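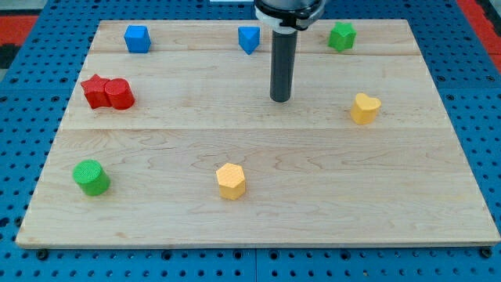 Fig. 1. Small coloured plastic blocks scattered on a pale maple board, blue pegboard underneath.

Week 4 handout: Play materials and the surface they sit on
Module: Objects for Sorting and Building. Notes by Sum-yee Kan

Hello again. I promised I'd write up the bit I rushed at the end of last week, so these notes start there and then go on to the board exercise. Bring a pencil and something to draw on. If you missed the session, Zlatko Kovačević has the spare packs in the print room and he's usually about until 4.

1. Why I keep going on about the surface

When people design a set of shape blocks they spend weeks on the blocks and five minutes on what the blocks will be used on. I did exactly this with my first set, Grunus. We had lovely shapes, good colours, and then the first children who tried them were given a shiny white table under strip lights and half the pale pieces vanished into the glare. (I still have the letters.)

Look at the wood in Fig. 1. It's a pale blond with soft, wavy grain, a few darker streaks, and seams where the planks join. All of that is quiet enough to put a coloured piece on. Now look at the pegboard around it, a strong blue with a regular grid of black holes. Imagine tipping the same blocks straight on to that! You'd be hunting for edges among the dots, and a blue piece would be a misery.

So when we talk about contrast in this module I mean three separate things, and please keep them separate in your write-ups:

Colour contrast: is the block a different colour from what's under it?
Lightness contrast: would you still find it in a black and white photocopy? Do try this, it's cheap and it catches people out every year.
Pattern contrast: is the background busier than the object?

Maple does well on the last one. On lightness it depends on your palette. Yellow on pale wood is the one to watch, and I'd always test it before falling in love with it.

2. Seams

Somebody asked whether the joins between planks matter. For looking, a bit. A seam is a line, and children use lines. In the Tsai trials we had a board with two seams running across it and several children sorted their blocks into the bands without being told to. One boy called them shelves. If your task is free sorting, then your board is giving hints, and you need to say so in your method. Turning the board through a quarter turn makes the bands into columns and you get different layouts again.

For touch, run a fingernail across. If it catches, a thin block will catch too when it's slid, and you'll want to sand.

3. Scattered or set out?

There are two ways to begin a session. Set out means the pieces are in a row or in a tray, and the child takes them from you. Scattered means they're spread over the board with space between them. I prefer scattered for small sets, mainly as you can watch which piece gets picked first and how far someone will reach for it. Leave finger room round each block. With little ones I keep the pieces off the outer strip of the board, or you'll spend your afternoon under the table.

Write down your starting layout. A quick sketch will do, nobody is marking your drawing.

4. The board exercise (in pairs, 25 minutes)

Take a board and a pack of Ato blocks from the front. One of you scatters, one of you sketches the layout, then swap the board for a sheet of patterned paper and repeat with the same layout. Stand back two paces each time. Which pieces do you lose first? Then squint, which sounds silly but does the job of the photocopy.

Finish with a sorting rule of your own that isn't colour. Shape is the obvious one, so try to get past it. Last year's best was "would it roll off".

5. For next time

Read the Groltelar booklet, the first half only. The second half is all about storage and we'll get to that in May. Write me 600 words on one surface in your own home and how a set of small blocks would look and behave on it. Kitchen worktops are popular, but I've had some very good carpets.

Boards go back flat, please, in the wide drawer.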